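Section 4: Setting up a profile, saves and local play

Read this section after the Plurix console has been connected to your TV and the first system update has finished. If the update is still running, the light on the front of the console pulses white. Wait until it stays on before you go any further.

4.1 Creating a player profile

Every person who plays on the console should have a profile. Saves, button layouts and friend lists are stored by profile, and they cannot be merged later.

1. From the Home screen, open Settings and select Profiles.
2. Select Add Profile.
3. Enter a name of up to 12 characters. Letters with accents and the letter Ñ are accepted.
4. Choose a color and an icon. Both can be changed at any time.
5. Choose Standard or Child. A Child profile opens the limits page described in 4.5.
6. Press Start to save the profile.

Note: The name you enter in step 3 is shown to other players during local games. It is not the same as your Sesisis account name, which is used online.

To delete a profile, highlight it and hold the Select button until the ring around the icon fills up. Deleting a profile deletes every save that belongs to it.

4.2 Linking a Sesisis account

An account is needed for the store, online play and cloud saves. It is not needed for games on cartridge.

1. Open Settings, then Accounts, then Link.
2. A code appears on the screen. Leave this screen open.
3. On a phone or computer, sign in to your Sesisis account and enter the code on the Devices page.
4. When the console shows your account name, press Start.

The code runs out after a short time. If it does, press Select for a new one. An account can be linked to 2 consoles at once. To move it to a third, unlink one of the others first.

CAUTION: Unlinking an account does not remove downloaded games from the console, but they will not open until the account is linked again.

4.3 Save data and storage

The console has 212 GB of space for games and saves. The system software has its own space, which is not part of this figure. Large games may take up 80 GB or more once their updates are installed, so check the size on the store page before you start a download.

To move a game to a memory card:

1. Turn off the console and insert the card with the label facing up.
2. Turn on the console. If the card is new, select Format when asked.
3. Open Settings, then Storage, and highlight the game.
4. Select Move to Card.
5. Wait for the bar to reach the end. Do not remove the card or unplug the console.

Saves stay in console memory when a game is moved. To copy saves, use Back Up Saves on the same page. Cloud backup runs by itself when the console is in rest mode and online. To check when it last ran, open the profile and look under Backup.

CAUTION: Formatting erases everything on the card, including photos and files put there by other devices.

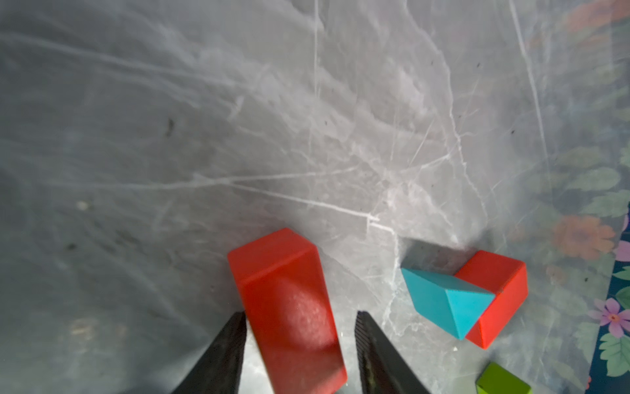
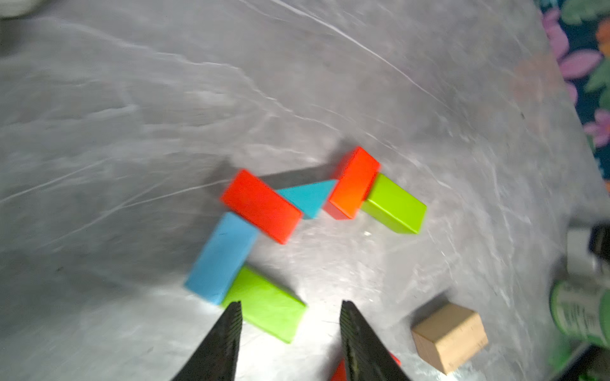

Fig. 4-2. Red block on a gray marbled surface, both views.

4.4 Local play

Up to four people can play on one console with a controller each. Two or more consoles in the same room can also join up without an internet connection, provided each one has a copy of the game.

To start a game on one console:

1. Turn on all the controllers you plan to use.
2. On the Home screen, press and hold Start on each controller until its number lights up.
3. Have each player pick a profile. Guests can pick Guest, but guest progress is not saved.
4. Open the game and choose its multiplayer mode.

To join consoles together:

1. On the first console, open Local Link and select Host.
2. On the other consoles, open Local Link and select Join.
3. Select the host's name from the list.
4. When all players show Ready, the host presses Start.

All consoles must be on the same version of the game. If one is older, the host can send the update over Local Link — open Options on the host screen and select Share Update. This can take a while with bigger games, and play cannot start until it is done.

Note: Ranarent rental copies work with Local Link as a guest console only. They cannot host.

4.5 Limits for Child profiles

1. Open Settings, then Profiles, and highlight the Child profile.
2. Select Limits and enter a four-digit PIN. Write it down.
3. Set the daily play time. The clock only runs while a game is open.
4. Set the age rating. Games above this rating are hidden from the Home screen.
5. Choose whether the profile can use the store, voice chat and friend requests.
6. Press Start to save.

A message appears on screen ten minutes before the time is up. The game is then paused and stays paused until the next day, or until the PIN is entered. Games that are in the middle of saving will finish first.

If you forget the PIN, it can be reset from the linked Sesisis account. If there is no linked account, contact support with the serial number from the back of the console.

4.6 If something does not work

The controller number does not light up. Charge the controller, then pair it again as shown in Section 3.

Error 184 appears during a download. The console has run out of space. Free up storage or move a game to a card, then select Resume in the download list. The part already downloaded is kept.

Another console is missing from the Local Link list. Move the consoles closer together and check that flight mode is off on both. The Salazar dock must be on software from September or later for Local Link to work while docked.

A save will not load. Check that you are on the profile that made it. If you are, open Storage, select the game and choose Restore from Backup.

Section edited by Nayeli Ñahui. For online play and voice chat, go to Section 5.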